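4.2 Rules for recording garment handling

The rules in this section cover the recording stage, from the moment a garment is placed on the table to the moment the episode is saved or thrown out. They were written for the Skillinau station and later copied, with small changes, to the Juntunen station. Both stations use one arm with a two-finger gripper and a camera fixed at the wrist. Station hardware is listed in Section 3.

Placement. The operator drops the garment from waist height and leaves it as it lands. Smoothing is not allowed, and neither is turning the garment over to bring a collar or a hem to the top. Early in the work, operators tended to tidy the cloth a little before each start, and the starting states in those episodes were too much alike to be useful. A garment that hangs over the table edge by more than a hand's width is dropped again. The operator marks the redrop in the log.

Closures. Zippers, snaps and buttons are set before the drop and are not touched again until the episode ends. The state of each closure is entered in the log as open, closed or unknown. "Unknown" is a valid entry and should be used whenever the closure lies on the underside or inside a fold. Reviewers may change an entry from unknown to open or closed only when the wrist view shows the closure along its full length. They may not fill it in from what they know about the garment.

Metal parts. A metal zipper pull can scratch the finger pads and can give a false reading on the grip sensor. The grasp point must therefore be at least two finger widths from any metal part that is in view. If a pull comes into view during the approach, the arm stops and the operator picks a new grasp point. Stopping costs little time, and a stopped approach is kept in the set with its own label.

Lighting. Room lights are left as they are for the working day. We did not fix the light level, and we do not discard an episode for being dim. The only requirement is that a reviewer can trace the outline of the layer to be grasped for at least a hand's length on either side of the grasp point. Where the outline disappears into shadow, the layer is labeled "uncertain" at that point and the grasp point is moved.

Speed and reach. The wrist moves at the reduced speed setting whenever the fingers are below the approach height. The operator keeps both hands behind the line on the near side of the table. A second person may be at the station but may not reach over the line for any reason while the arm is powered, including to catch a garment that is sliding off.

4.3 Applying the rules at review

Each episode is read by two reviewers who do not see each other's labels. They are given the wrist view before contact, the operator's log and the force trace. Of the 1,518 episodes recorded under the rules, 397 were sent back to the operator with a question, and 233 of those were sent back over the layer label alone. Sleeves account for most of the trouble. A sleeve lying on the body of a garment of the same color has few cues apart from its creases and its seam, and these are easily lost when the light is uneven.

Figure 2 gives a view of the kind the reviewers work from. The labels to be entered are the sleeve folded over the body, the closed zipper at the right with its metal pull at the lower end, and the gathered band at the bottom. The lower part of the sleeve goes into shadow, and the layer label there is "uncertain" under the lighting rule. The short dark line at the upper left could be a seam or another zipper track, so the closure log takes a second entry, marked unknown.

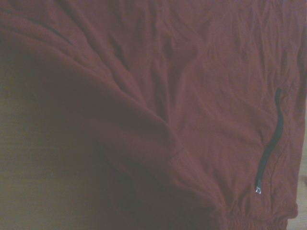 Ezequiel Aranda objected that the rules ask too much of the label "uncertain." In his view a reviewer who is free to use it will use it too often, and the planner will learn to avoid any part of a garment that is dark. He proposed a limit on how much of a garment's outline could be given the label, with any episode over the limit going to a third reviewer.

We tried the limit for the month of February and then dropped it. Reviewers who were close to the limit began to settle doubtful layers by guessing, and their agreement with each other got worse. The third reading was kept, but it is now started by disagreement between the first two reviewers and has nothing to do with how often the label appears. The concern about the planner remains open. We return to it in Section 6.

Figure 2. Wrist view of a garment before contact. Closure log: side zipper closed, upper left unknown.

4.4 Changes between versions

Version 1 of the rules allowed the operator to move a metal pull out of the way by hand. This was removed because it changed the folds near the pull and the change was not recorded. Version 2, used for all the counts given above, added the "unknown" state and the reduced speed below approach height. The Femier checklist, which operators keep at the station, follows version 2 item by item. The Beltitell log format has no field for stopped approaches, so these are written in the comment field with the word STOP in capitals.

Stations that adopt the rules should keep the version number with every episode. Episodes recorded under different versions may be used together for training, but they should be reported separately in any test of layer labeling.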